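Stelville Robotics Club – Tabletop Sorting Data
README, last updated December 15, 2022

Hi, and welcome! We're a student club, and this is our first shared dataset: teleoperated arms picking up everyday stuff from a table and putting it away. We started in June with one arm and a lot of zip ties, and we're really proud of how far it has come. 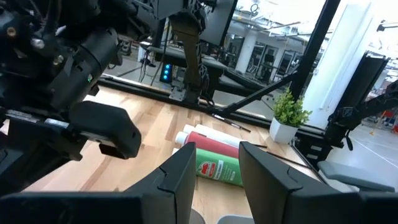
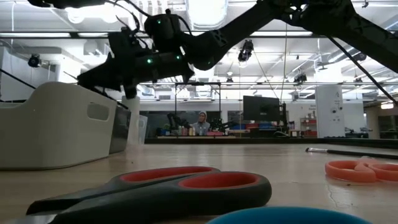
Wrist view (first) with bottles on the table; table-level view (second) with scissors, a paintbrush and bins.

What you get
100 episodes in total. 80 are for training and the rest are held out for testing. Please don't train on the held-out ones, even a little – we use them for the club leaderboard.

Tasks
bottles: pick up bottles lying on their sides and stand them up
craft_tools: move scissors and brushes into a bin
mixed: a bit of everything (the hardest one, and the most fun to drive!)

Layout
Each episode has its own folder with video, joint positions, gripper commands and a notes.txt typed by whoever was driving. Read the notes! Yến Sầm writes great ones, and they'll often tell you more about a bad grasp than the joint logs will.

Getting started
Load an episode with Dredia, our little Python reader. It needs version 2 or later; version 1 swaps the left and right arms on playback, which cost Tín Ung a whole evening.

Known problems
Wrist video lags the joint log by 3 video frames in the mixed task. Thin handles are hard to grip when they lie flat, so craft_tools has plenty of retries. We left them in.
Gripper values are commanded, not measured.

People
Driving: Yến Sầm, Tín Ung, Phúc Khổng
Reader and file format: Alaric Sorensen
Task design and checking: Oranuch Rojanasak

Found a broken episode, or trained something cool on it? Open an issue and tell us, we'd love to see it. Phúc reads them all and will add fixes to the next release.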